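Ngozi Ogbonna
Robot arm thread, because the group chat has muted me. Sun 27 September.

Ngozi Ogbonna
Quick recap for anyone new. I have two arms, a tiled room, and a table that was bought for eating at. The goal is a pair of arms that can make pancake batter. The goal in January was also pancake batter.

Ngozi Ogbonna
Today went to cables. Every time the left arm reached across the table, the wrist camera cable went tight and the picture dropped out. The arm would then carry on with great confidence, blind, like my uncle parking.

Ngozi Ogbonna
Krisztina Dudás told me weeks ago to leave more slack at the wrist. I said it had plenty of slack. I would like that message deleted from the record.

Ngozi Ogbonna
So, more slack. Then I slowed the whole routine down to 10 percent, watched one pass, got bored, and put it back up.

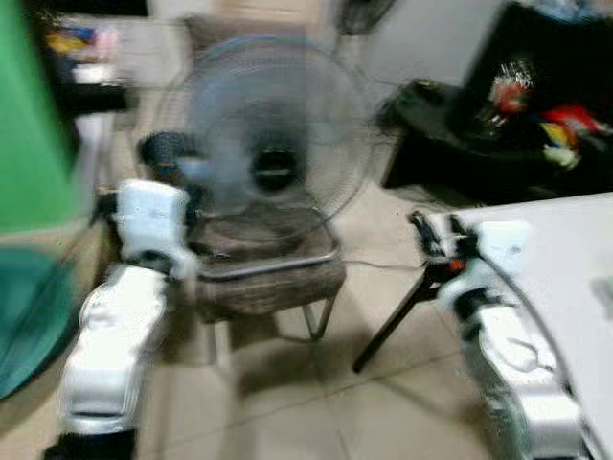
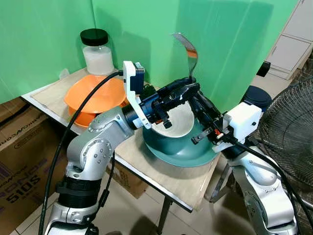
Ngozi Ogbonna
The other fight is grip force. The number in my config file is 300. I don't know what unit that is. I wrote the file. There's a comment next to it that says "fine for now" and I have never trusted anyone less.

Ngozi Ogbonna
Too low and the spoon slowly rotates until it's pointing at the ceiling. Too high and the motor whines and shuts itself off, and then I have to reboot the arm and start over from home position.

Ngozi Ogbonna
Hauke Görtz says to wrap the handle in tape and stop tuning. Hauke also fixed his car door with tape. The door is still on, so I'm listening.

Ngozi Ogbonna
Before you ask, no, there has been no batter. Stirring an empty bowl is a perfectly good test — the arms don't know, and I don't have to mop.

Ngozi Ogbonna
Version 2 of the wrist bracket is in the slicer now. Same shape, with a clip for the cable so it can't wander into the elbow. Print says it'll be done after I'm asleep, which means spaghetti by breakfast.

Ngozi Ogbonna
If anyone has a spare set of rubber finger pads, I'll trade you pancakes. Delivery date to be confirmed.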